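## Abtropfgestell mit zwei Etagen: lohnt sich das?

**kesselflicker25:** Bei uns in der Küche sind es 836 mm bis zum Fenster, da passt kein breites Gestell hin. Jetzt wird mir überall das zweistöckige von Nuken empfohlen, weißer Draht, oben Teller, unten schräg für Becher. Ich glaube da nicht so recht dran. Was oben tropft, landet doch unten auf den Bechern?

**Lauge_und_Soda:** Klar landet das unten. Deshalb stellt man die Becher ja kopfüber hin.

**kesselflicker25:** Und der Krug? Kopfüber kippt der auf einer schrägen Ablage doch sofort.

**Lauge_und_Soda:** Meiner kippt nicht. Weißes Gestell, weißer Tisch, Plastikkrug und Becher auf der unteren Etage, alles wie gedacht. 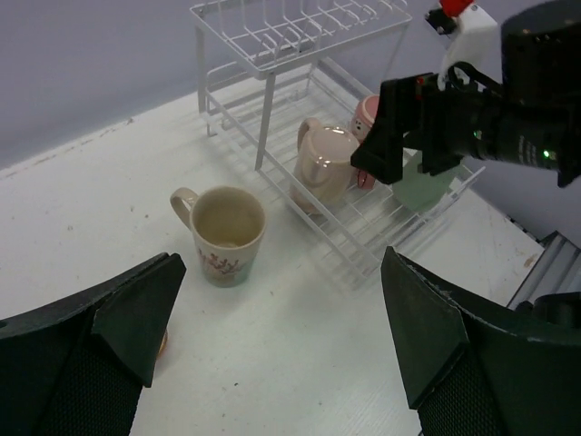
Oben hab ich sonst die Teller zwischen den Stegen, das geht auch mit den tiefen. Seit November im Einsatz, kein Rost.

**eder_ost:** Bis November hatte meins auch keinen. Weiß beschichteter Draht platzt an den Schweißpunkten, wart's ab. Und der Becher mit dem Korallenmuster steht vor dem Gestell, hat unten wohl keinen Platz mehr gefunden?

**Lauge_und_Soda:** Der hat innen unten noch einen bräunlichen Rand, der kommt mir so nicht ins Gestell. Natron, über Nacht.

**eder_ost:** Natron bringt bei Keramik wenig. Gebissreiniger.

**Lauge_und_Soda:** Bei mir reicht Natron.

**kesselflicker25:** Zurück zum Draht bitte. Hat jemand das von Clirdale? Soll Edelstahl sein, kostet aber fast das Doppelte.

**eder_ost:** »Soll« ist gut. Magnet mitnehmen.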